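Sourdough starter in a new apartment – anyone else's go crazy?
Baking Board > Bread > Starters and Levains

drundby_rye
OK so I moved in August and brought my rye starter along in a jam jar on my lap. Old kitchen, it took all night to double. New kitchen, it doubles before lunch and pushes the lid up!
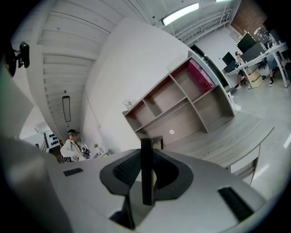 Same flour, same jar, same spoon. I feed it at 7 am and by 11 it's domed and smells like green apples. I'm thrilled, but my loaves are coming out a bit flat and I wonder if I'm catching it too late. Anyone been through this?

Marianna Stępień
Congratulations, you have a warm kitchen! Mine did the same when we moved to the top floor on Szczepańska. I switched to 1 part starter, 5 parts flour, 5 parts water and it calmed right down. The bread got better too – much more spring, and that lovely crackly crust.

jokia
I'd go the other way. Keep the feeding as it is and put the jar in the fridge once it's up by half. All those big feedings just water down the flavor, and rye is all about flavor.

Marianna Stępień
Can't agree, jokia. Mine tastes every bit as sour as before, and I hate baking from a cold starter. Two days in the fridge and it sulks.

jokia
Two days is nothing! I've left mine for 2 weeks and baked the same evening. Feed it once, wait, go.

prerkesow
Did the water change too? Mine got livelier when I stopped using the filter jug. Might be nothing.

drundby_rye
Oh, good point, different town so different water. Hadn't thought of that. I'll try Marianna's feeding first because I bake most mornings and love having it on the counter. What do you all use per loaf? I put in 240 g of starter, which might be too much now.

prerkesow
For one tin? That's a lot when it's that active. I'd cut it in half and shorten the proof.

jokia
Half, yes. See, we agree on something. Still say fridge.

drundby_rye
Half it is! Dough is mixed, going in the tin after supper. Will report back with crumb pics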